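Enter search terms
Print this page | E-mail this article

Rasska gripper

The Rasska gripper is a three-fingered robotic end effector built from printed plastic parts and off-the-shelf fasteners. It was developed at the Trernach shared workshop as a low-cost hand for small tabletop arms, and its drawings were later released for home construction. The design is driven by a single motor and uses passive linkages to spread and close the fingers.

Construction

The body consists of a domed palm housing, a flat central plate and three jointed finger assemblies. Structural parts are printed in black plastic and joined with hex screws. A complete parts list runs to 77 items, of which 13 are printed. Metal links transfer motion from the drive to the fingers, as early all-plastic versions flexed under load. Each finger ends in a rectangular pad, which can be replaced without dismantling the linkage.

The perforated finger segments were adopted in the second revision. The holes reduce printed mass and serve as mounting points for optional sensors. Builders are advised to ream the pivot holes by hand before assembly and to tighten the joint screws only until side play disappears. Overtightened joints bind near the fully open position.
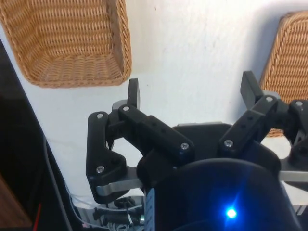
The controller is the Nwosu board, a two-layer design mounted apart from the palm. Power and signal lines are run separately along the arm, with enough slack for full wrist rotation. A status light in the palm housing shows blue when the controller has completed its startup check.

Operation

Maximum opening between opposing pads is 62 millimeters in the standard version. The gripper is normally calibrated with the fingers open, after which the software records motor current during a slow closing stroke. Contact is detected when the current rises above the recorded value. The method is adequate for rigid objects but unreliable on soft or woven ones, for which a fixed closing distance is used instead.

Variants

The Jitance variant uses longer finger segments and a modified central plate. It is 15 grams heavier than the standard version and requires a lower closing speed. Its finger pads are interchangeable with those of the original, but the metal links are not.

See also: End effector; Underactuated hand; Linkage (mechanical)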